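四月 夜中の二時すぎ

眠れない。書く。

今日はリハ。Palumboのワンマンまであとちょっとなのに、曲順がまだ決まらない。Ottavioは「Zarnwood」を一曲目に持ってきたいと言う。私は反対。あの曲はイントロが長い。客がまだドリンク持ってうろうろしてる時間にあれをやったら、前半ぜんぶ溶ける。でもOttavio Galliという人は一度言い出すと曲げない。電話で四十分。耳が熱い。

結論、保留。明日もう一回通して決める。

昼。スタジオ入り。ドラムの音がこもる。前に借りた部屋のほうがよかった。安いからここにしたけど、壁がなんか湿っぽい。スネアがぼそっと言う。ミュートを外したらこんどは暴れる。結局ガムテを小さくちぎって貼って、それでまあまあ。毎回これ。

新曲のサビ、キーを半音下げた。高いところで喉が閉まるのがずっと気になってて、下げたらうそみたいに楽。ただ、下げるとギターの開放弦が使えなくて、あのじゃらーんっていう感じが消える。カポで逃げるか、チューニングごと下げるか。チューニング下げると次の曲までの間があく。MCでつなぐ?私のMCで?むり。

カポにする。たぶん。

Normandから夕方メール。ミックスの三稿め。聴いた。電車で聴いて、家でも聴いて、風呂でスマホをジップロックに入れて聴いた。声が近い。近すぎる。二番のAメロ、息つぎが耳もとでする。気持ちわるい、と書きかけて消して「もう少し奥でもいいかもです」と返した。弱い。でもNormand Cormierにはデモのころから世話になってるし、きつい言い方はしたくない。ベースはすごくよくなってた。それは最初に書くべきだったのに書き忘れて、追いメール。「ベース最高です」だけの一行。へんな人だと思われたかも。

あとリバーブ。サビ終わりの伸ばしにだけ深くかかってて、あそこは泣けた。あれはそのままがいい。これも書いてない。明日かく。
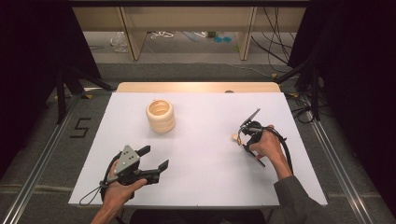
白いテーブル。木の輪っかを積んだやつと、手。

Milteoに上げた先行配信、再生が661。昨日の夜は見てない。見ないと決めてたのに朝おきて三秒で見た。661。多いのか少ないのかわからない。前のシングルは一週間たって994で止まって、そこからぴくりともしなかった。だから今回はそれを越えたい、と言うとOttavioに笑われる。「数字で歌うな」だって。かっこいいこと言うけど、あの人いちばん再生数を気にしてる。しょっちゅうスクショ送ってくるし。

コメントが三つ。ひとつは母。名前を変えてるけど絵文字の使い方でわかる。ひとつは「サビの裏で鳴ってる音なんですか」という質問で、これはうれしかった。あれはトイピアノを逆再生したもの。返信しようとして、種明かししちゃうのもったいない気がして、まだ返してない。もうひとつは読めない言語。翻訳にかけたら「冷たい階段の歌」と出た。階段なんて歌詞にない。でもちょっと好き。次のタイトルにもらおうかな。

チケット。200の箱で、まだ半分いってない。胃がいたい。Prokikの人たちが対バンで出てくれたらぜんぜん違ったんだろうけど、あっちはツアー中だし、そもそもワンマンって言い出したのは私。自分で言った。去年の打ち上げで、酔って、でかい声で。覚えてる。

フライヤー、楽器屋と古着屋に置かせてもらうこと。駅前のカレー屋にも頼む。あそこの店長は前に来てくれた。あと髪を切る。衣装の黒いシャツ、ボタンがひとつ取れたまま。ボタンはどこかの引き出しにある。はず。

リハのあと、みんなでうどん。食べながらまた曲順の話。ベースの子は「Zarnwood」は真ん中派。真ん中!その手があった。前半わーっとやって、照明おとして、あの長いイントロ。それなら長いのが効く。なんで思いつかなかったんだろ。Ottavioは「うーん」しか言わなかったけど、あれは半分くらい折れてる「うーん」だと思う。一曲目が空くなら「青いレシート」がいい。短いし速いし、歌い出しが低いから緊張してても声が出る。

アンコールはまだ考えない。考えると、アンコールが来なかったときのことまで考える。

歌詞の直し。二番の「夜を返して」がどうしても演歌っぽい。「夜を貸して」にしてみた。一文字でだいぶちがう。歌ってみたら「か」のほうが口が開いて、音も前に出る。よし。でももう録音しちゃってる。ライブだけ変えるか。配信で覚えてくれた人は「あれ、間違えた?」って思うかな。思ってもいいか。

喉がちょっといがいがする。のど飴きれてる。加湿器に水いれてない。いれる。いま。

いれてきた。二時半になってる。明日は昼にもう一回スタジオ、そのまえにカポ買いかえる。いまのはバネがばかになってて三弦がびびるる。あとNormandにリバーブのこと書く。忘れないように手にも書いた。

ねる。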